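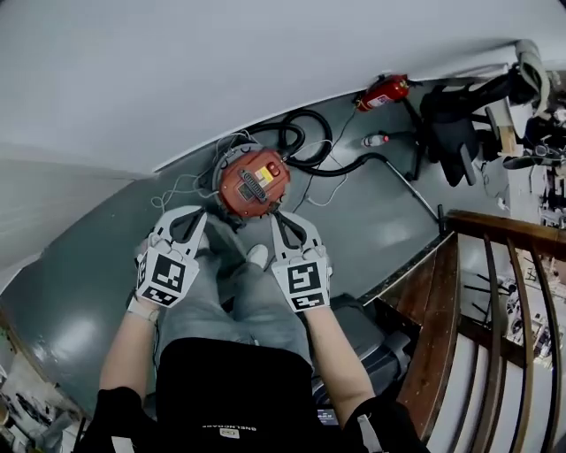

Two hand-held grippers with square printed markers, held out just below a canister vacuum cleaner in the frame.

Home | Topics | Robotics | Equipment planning | Glossary

Hand-held gripper kit (budgeting)

A hand-held gripper kit is a set of tools with which a person records handling tasks for robot training, with no robot arm on site. Planning for one is a surprisingly lively branch of robotics purchasing, and a small team can get remarkably far on a modest sum!

Costs

Grippers are normally bought in pairs, one per hand. The Nandberg planning sheet, widely copied by small labs, allows 700 pounds for a pair and 223 for spare finger pads, wrist straps and reprinted markers. It then adds 10 per cent for breakages – a wonderfully sensible line that first budgets often leave out. Storage and charging are listed separately.

Props and space

Household objects such as vacuum cleaners and bottles make excellent props, and many can be had second-hand. The Grota method sets aside 100 pounds per room for them. Floor space matters just as much, as long hoses and cables need room to spread.

Buy or borrow

Gill and Olix both run loan pools, booked by the week, with returns on Saturday. Borrowing first is a great way to learn which grip size suits the work.

Category: Robotics purchasing | Data collection equipment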